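# Setting up a bin sorting run for the Gumgate robotics club

Use this page if you are running the two-arm table for the first time this term. It covers laying out the bins, recording a run, and saving it so the rest of the club can train on it. Plan on 60 minutes for your first session. We start new members on it in September.

## Before you power on

1. Wipe the work surface. Dust leaves streaks that show up in the video.
2. Check that both arms are tight on their mounts. Push gently at the base. If anything shifts, stop and tighten it.
3. Walk along the cables and make sure none of them can catch an elbow joint.
4. Open Pletavden on the control computer and load the profile called Rostent. The older Iyengar profile has different joint limits and should be left alone.

## Laying out the bins

Put the bins where both arms can reach. Leave enough space between them for an open gripper to come down on either side. Keep one color to a bin at the start of a run, and lay the pieces so that a finger can get in next to each one. Pieces pushed hard into a corner are difficult even for an experienced driver.

Bring each arm over its bin by hand control and lower it slowly until the fingertips are close to the rim. Write down that height. It will be your approach height for the whole run.
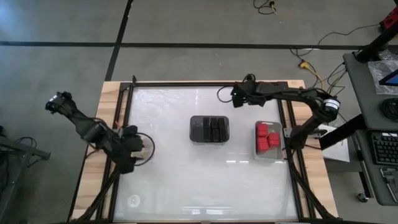
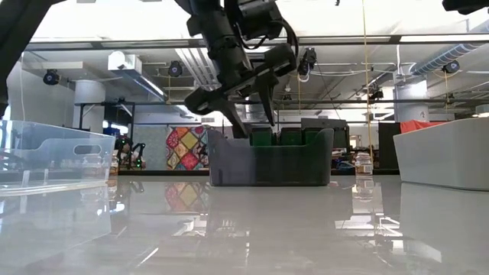
Kamala Gounder would add a step before this one: open and close the gripper five times in the air, away from the bins. She lost a whole evening of runs to a finger screw that had worked loose, and a quick check would have found it.

## Recording

1. Press record, wait two seconds, then move.
2. Pick up one piece at a time. Lift it clear of the rim before going sideways.
3. Lower the piece into the target bin and open the gripper. Don't drop it from above.
4. Return to the approach height and stop recording.
5. Mark the run good or bad right away. A bumped bin counts as bad.

Change the layout a little between runs. Turning a bin a few degrees is enough.

## Saving your work

Copy the session folder to the club drive under your initials. The set stands at 2,296 runs, and 1,138 of those were marked good and used for the current model. Last year's team got started with 366, so a small session is still worth uploading.

Park both arms before you cut the power. They sag when the motors let go, and a bin underneath will take the hit.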